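Sweets > Threads > Licorice

Ketill Skov, 26 Dec 2020

1/ I finally tasted the salt licorice from Kárason. I wanted it since October, but the shop in Ovivdale had only the sweet kind. 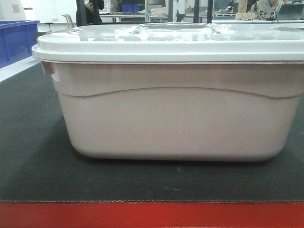 White lid, pinkish tub.

2/ The first piece was very strong. My tongue did not agree with me for 15 minutes. The second piece was already better.

3/ My sister prefers Tilleo, the soft one with caramel inside. For me it is too sweet, but I ate 2 of them to be polite.

We use cookies to improve your visit. Accept

4/ Next I want to try the Harner pepper drops. Does anyone know if they are chewy or hard?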